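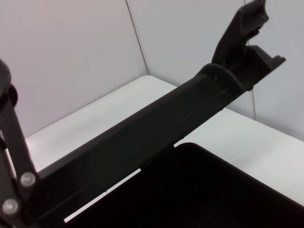

Filed under: Energy Policy / Household Rates / Working Papers

4. Evening peak pricing and the shared water heater

Section 3 dealt with single-family homes. Apartments next, and they are messier. In most of the Plorimden buildings hot water comes from one electric heater per stairwell, on the landlord's meter, and the cost gets split by floor area. So the person taking the shower never sees the peak price. The landlord sees it. Tenants see one number, later, with no hours on it.

4.1 The rate

Diketti moved its Plorimden customers to the two-part rate in August. Peak window opens at 5 p.m. and closes at 9 p.m., price in that window is 30 cents per kilowatt-hour, off-peak is 11. No demand charge. Opt-out was possible but only for the account holder, meaning the landlord again. Few tenants we spoke to knew there had been a choice.

4.2 Buildings

We followed 8 stairwells in the Nnaji blocks. All have the same size of tank, same age more or less, all on Fastenell submeters read at the quarter hour. Two were dropped from the cost comparison (one had a leaking valve, the other changed owners and the new account was still on the old flat rate). They stay in the load curves, where the rate does not matter much for what we want to show. Tenant survey was done door to door by Chelsea Gosling, mostly after 6 p.m., which probaly skews it toward people who are home for the peak. We did not correct for this.

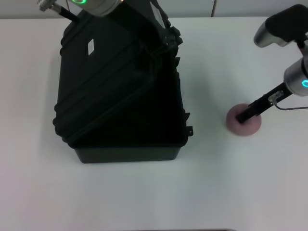 Figure 4. Black hard-shell case with the lid raised, on a white tabletop.

4.3 What moved and what did not

Tank heating moved where a timer was set. Obvious result, but the size of the gap between stairwells is worth a note. With the timer on, the element stays off through the window and reheats after 9 p.m. - a sharp spike, every stairwell at once, and taller than the old evening peak in the coldest weeks. Diketti's own planners should care about that. A staggered start would flatten it. None of the landlords had any reason to stagger, the rate is the same at 9:01 as at midnight.

Where no timer was set, nothing moved. Tenants' own habits (showers, dishes) did not shift in any stairwell, timer or not. Expected, given who pays. Several told Gosling they had cut back on the dryer, which is on their own meter and still billed at the flat rate, so the effort saved them no peak cost at all. The bill insert did not seperate the two.

4.4 Who kept the savings

Lease terms decide this. In most of the leases the hot water share is fixed for the year and adjusted afterward from the landlord's total. Savings do pass through, late. Other leases fold hot water into the rent and there the landlord keeps everything, also carries the risk if the peak price goes up. We don't have enough leases of the second type to say more.

One complaint came up again and again: lukewarm water before bed. Tanks were sized for constant reheating and four hours is long on the top floors. This is a cost too, and it is missing from the dollar figures. See section 5 for an attempt to price it, rough, based on survey answers only.

Contact the authors | Terms of use | Back to top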